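Turntable for sauces and jars — worth it or not?
Kitchen & Pantry > Storage and organizing
527 views

pantrymoth
We have one deep cabinet next to the stove and it holds every bottle and jar we own. Soy sauce, vinegars, hot sauce, the jar of capers I have bought three times because I couldn't see the other two. I'm thinking of getting a turntable. The shelf is deep but the door opening is narrow, with a center post I can't remove. Do these things work in real life, or do the bottles fly off the back? I rent, so nothing that screws in.

oak_and_tile
I've had two for years, one in the fridge and one in the cabinet. They work. Get one with a lip. Mine has a low edge all the way around and nothing has gone over it except a bottle of fish sauce, and that was me spinning it too hard.

Measure the opening, not the shelf. I bought my first one to fit the shelf and then couldn't get it past the door frame. It lived on top of the fridge for a year.

halfcupmeasure
I'll disagree. A round thing on a square shelf wastes the corners. In a deep cabinet you lose four good spots and end up stuffing things in them anyway, and then the stuff in the corners stops the turntable from turning. I went to long narrow bins that pull out like drawers. Stuvbridge makes plain ones with a handle on the front. I can take the whole bin to the counter, which you can't do with a turntable full of glass.

oak_and_tile
You can put things in the corners that you don't need often. I keep the spare salt there.

halfcupmeasure
And how do you get to the spare salt?

oak_and_tile
I take out the bottle in front of it. Once every few months.

pantrymoth
The bins sound good but the center post is the trouble. A bin only pulls straight out if it's lined up with the door, so I'd have one that works and one stuck behind the post. The corners don't bother me much. I'd put the big vinegar jug there.

Any thoughts on material? The ones I've looked at are plastic, bamboo or steel.

gravyboat_sd
Plastic if it's going near the stove. Anything near a stove gets that sticky film and you want to be able to put the thing in the sink. My sister has bamboo and it has dark rings on it from soy sauce bottles that won't come out. Steel is fine but loud.

I had a Wurnitel plastic one that lasted until we moved. The bearing got stiff when something leaked into it, so look for one where the top lifts off the base. Then you can wipe out the track and put it back.

lowshelf
Seconding the lift-off top. Also, check what's underneath. Some of them have hard little feet that slide on a painted shelf, and then the base moves along with the top and you get nowhere. A piece of rubber shelf liner cut a bit smaller than the base fixes that.

On loading it:
Tall bottles in the middle, short jars around the outside.
Anything top-heavy goes in the middle too.
Keep the weight even. If all the oil is on one side it drags.
Don't fill it completely. Leave a gap you can get your fingers into.
Labels out on the ones that look alike.

halfcupmeasure
The gap is the part people skip. My mother's was packed so tight you had to lift out two jars to get one, so the turning did nothing for her. That's how I got put off them.

lowshelf
Fair enough. Mine gets like that around the holidays and I have to weed it out.

pantrymoth
OK, I'm convinced enough to try one. Next question is size. The opening is a hair over 10 inches, so a 10 inch one would go in flat if I'm careful. Or I could tilt a bigger one in sideways while it's empty and set it down behind the post. Has anyone done that?

gravyboat_sd
Yes, and it works, but you can only take it out empty. When something leaks you unload the whole thing by hand through the gap. I'd go with the one that fits.

oak_and_tile
Same. Smaller one. You don't have that many sauces, you have three jars of capers.

shelfward
I was on the fence about round ones until I put my bottles and jars together on one. Dark red turntable, with the red caps in with the rest. It's the cluster in the middle that I like, everything in one place and reachable from either side. 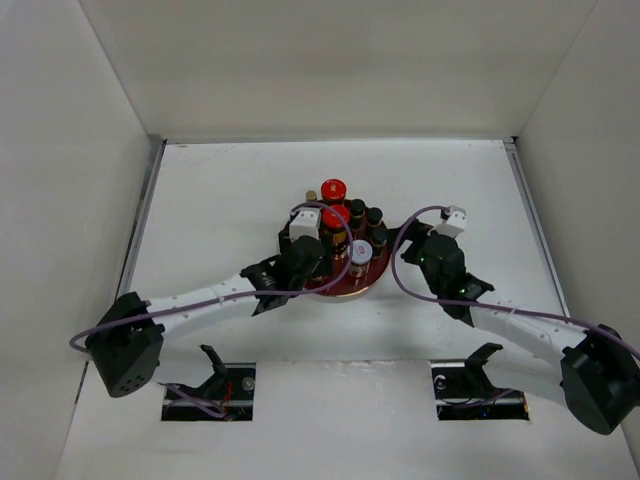 halfcupmeasure says a square tray would hold more for the same width, and I've gone back and forth on that myself. What settled it for me was the back row. On a tray there's always a back row, and whatever is in it gets forgotten until it expires.

halfcupmeasure
I'll give you the back row. I still want my corners.

lowshelf
One more for pantrymoth: do the sort before you buy. Take everything out, match up the doubles, throw away the expired ones, and stand what's left in a circle on the counter. Put a tape measure across it. I did this in September and found I needed a size smaller than I thought.

pantrymoth
Did the sort tonight. Four jars of capers, not three. What's left makes a circle just under 9 inches, so the 10 inch plastic one with a lip and a lift-off top it is. The vinegar jug goes in the corner. I'll cut some liner for under the base this weekend.

gravyboat_sd
Wipe the bottoms of the bottles before they go on. Soy sauce first.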